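ok so a few of you asked what I'm using for words these days, after I complained about my old dictionary app for most of April. long thread, get a drink

quick background for new people: I translate manuals and menus and the odd museum leaflet, German to English, and I also just like words. so I want a dictionary on my phone that opens fast and doesn't yell at me

the old one was Skillell. I paid for it twice (once by accident, my fault). then they moved the example sentences behind a second subscription and put a quiz pop-up on the home screen. I looked up "grommet" and got asked if I was ready for my Daily Challenge. I was not!

so I tried three others. Gasser, Butby and Tririco. same list of 100 words in each one, all taken from real jobs I've done, so lots of kitchen stuff and hinges and a weird number of words for gravel

Gasser first. beautiful app. really lovely type, dark mode that is properly dark. but it thinks every word is a noun until you scroll. "fold" gave me sheep pens before it gave me the verb. who is looking up the sheep pen first

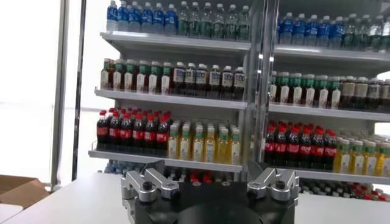
Drinks on the shelves, a white tabletop and a gripper with its fingers open.

also Gasser needs a connection for audio. I ride a train with two long tunnels in it, so half my lookups happen in the dark with no bars. the definitions load fine offline, but you tap the little speaker and it just spins

Butby is the opposite. ugly as a tax form, works everywhere. the offline pack is 500 MB which made me wince, and then I deleted some old podcasts and got over it

what I love about Butby is the history tab. it keeps every word you've looked up, with the time, and you can put a note on it. mine currently says things like "client hates this one" and "NOT the same as ledge". I've wanted this for years

what I don't love is search. you have to spell the word right. completely right! if I could spell "diarrhoea" in both kinds of English I wouldn't need you, Butby

Tririco is the one Flurina Eder kept telling me to get, and I kept not getting it because the icon is a cartoon owl and I have my pride. Flurina, I'm sorry. you can stop sending me the owl

the search is so forgiving. I typed "resevwar" with one thumb while holding a bag of onions and it went straight to reservoir. you can also search backward, where you type what you mean and it guesses the word. I put in "cloth gone all wrinkly in a pile" and got rumpled, crumpled and bunched, which are three different jobs if you ask me

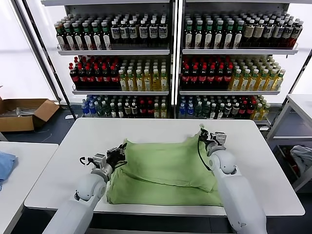
Light green cloth, crumpled, with a gripper on each of the top corners.

the backward search isn't magic. I tried "the feeling when a word is on the tip of your tongue" and it offered me "tongue". but for plain physical stuff, how a thing looks or moves, it's been better than my own head before coffee

score out of my 100 words, counting only the ones where the first definition was the one I needed: Tririco won, Butby was close behind, Gasser was down there with the sheep. I'm not posting exact numbers because I redid some of them in a bad mood

stuff I'd change in Tririco: the font size resets when it updates. the British audio sounds like a man being held in a cupboard. and you can't export your saved words unless you email them to yourself one list at a time, come on

my saved list is at 178 words already, so that's a real complaint and I did write to them. got a reply the same evening from what seemed like a real person, who said export is "being looked at". we'll see

a couple of people asked about price. Tririco is a one-time payment, Butby is free with a banner at the bottom, Gasser is monthly. I'd pay for Butby if it'd take the banner away but there's no button for it – I looked everywhere

so right now I've got two on my phone. Tririco for finding the word, Butby for keeping notes on it. yes it's silly to have both. I also own two can openers

someone replied asking about kids' dictionaries and I've got nothing for you there, sorry. my niece uses the paper one from school and says it smells good (she's right)

if you know one that does proper hinge vocabulary please tell me. I've got a cabinet manual due and there are at least four kinds in it that I've only ever called "the bendy bit"

oh and turn off the word of the day notification in Tririco before you go to bed. mine went off at 5 am and the word was "slumber"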